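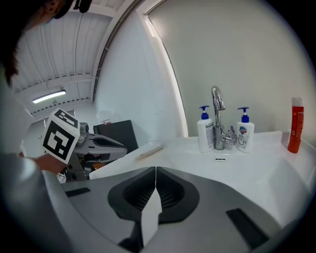
*Sink counter with the two pump bottles on either side of the faucet and the red-orange bottle farther right.*

# Fasden sink supplies

Records of what stands on the sink counters in the Fasden building, how often the soap is refilled, and when the counters are wiped down. Kept by Lurdes Nogueira. Killian Poulain wrote the script that merges the paper sheets into one table.

Last full check: 2019-03-23

## What is in this folder

```
counters.csv one row per sink counter
items.csv one row per item that belongs on a counter
refills.csv one row per refill or replacement
wipes.csv one row per wipe-down
merge.py joins the four tables
sheets/ scans of the paper sheets
```

There are nine counters. `refills.csv` and `wipes.csv` together hold 2,000 rows. The scans go back further than the tables, and the oldest ones have not been typed in.

## Counters

Each counter has a short code made of the floor and a letter. The code is written on the sheet taped inside the door, not on the counter itself.

The type in the caption photo is entered as `molded_white`. It has a glossy white surface that curves down at the front, a chrome faucet with a tall arched spout and side lever, and a small oval overflow slot below the faucet. Other types are `steel` and `tile`. If a counter is replaced, close the old row with an end date and start a new one.

## Items

| code | item | where it goes |
|---|---|---|
| P1 | white pump bottle, blue pump head, label with small print | left of the spout |
| P2 | white pump bottle, blue pump head, round logo | right of the lever |
| R1 | tall red-orange bottle, white cap | toward the right end |
| X | anything else | note it in words |

P1 and P2 look alike from the door, so check the label before you write down a refill. Early sheets only say "soap". Those rows have `P?` in the item column and should be left that way unless you can match them to an order slip.

R1 is replaced whole and never topped up. Its rows always have `action = replace`.

Use X for sticks, cups, brushes and so on. A few words are enough: "thin stick, left side". X items are not counted in the monthly totals.

## Refill records

- `date`: day of the refill
- `counter`: counter code
- `item`: P1, P2, P? or R1
- `action`: `refill` or `replace`
- `amount_ml`: to the nearest 100, blank for replacements
- `initials`: whoever did it

Amounts are read off the side of the jug, and the jug marks are 100 ml apart. Please don't enter finer numbers than that. We order soap under the Akton account. The order numbers are on the slips in the supply closet and have not been copied here.

## Wipe-down records

One row each time the whole counter is wiped, including behind the faucet and under the bottles. Lift the bottles, wipe, dry the chrome with a cloth, and put everything back in the positions in the table above. A quick swipe around the basin doesn't get a row.

For molded counters use a soft cloth and plain dish soap. The scouring pads are for steel only. Rinse the overflow slot with a cup of warm water once a week and put `slot` in the notes column.

## Known problems

- Third-floor sheets from the first winter are missing. Lurdes thinks they went out with the recycling.
- Two people have used the initials "KP". Rows before April are not Killian.
- Blank `amount_ml` on a P1 or P2 row means nobody wrote it down. It does not mean zero.
- Counter 2B was listed as `tile` for a long time. It is `molded_white` and has been corrected in `counters.csv`, but the scans still show the old entry.
- Item positions are where things are supposed to stand. Bottles get moved during the day and we don't record that.

## Adding new sheets

1. Scan the sheet and save it in `sheets/` under the counter code and month.
2. Type the rows into `refills.csv` or `wipes.csv`.
3. Run `merge.py` and read the warnings. A warning about an unknown item code is usually a typo for P1.
4. Put the paper sheet in the gray folder in the supply closet.

Corrections go to Lurdes. For trouble with the script, leave a note for Killian on the closet door.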